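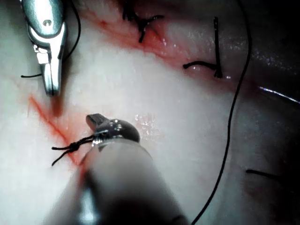

Nele Ehlers thinks the knots are fine and I should stop fussing over tail length. Maybe. I still want a pull test before I believe it.

20 May 2026, suturing practice, Stama bench.

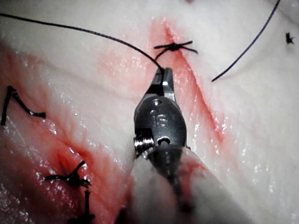 Spacing bothers me more than knots. The Kleinschmidt sheet promises even bites after 2 hours' practice – not convinced. Three stitches tied along the cut and it is still only partly closed, with the thread long enough to get in the way. Try shorter lengths next time. Repeat in July, same thread.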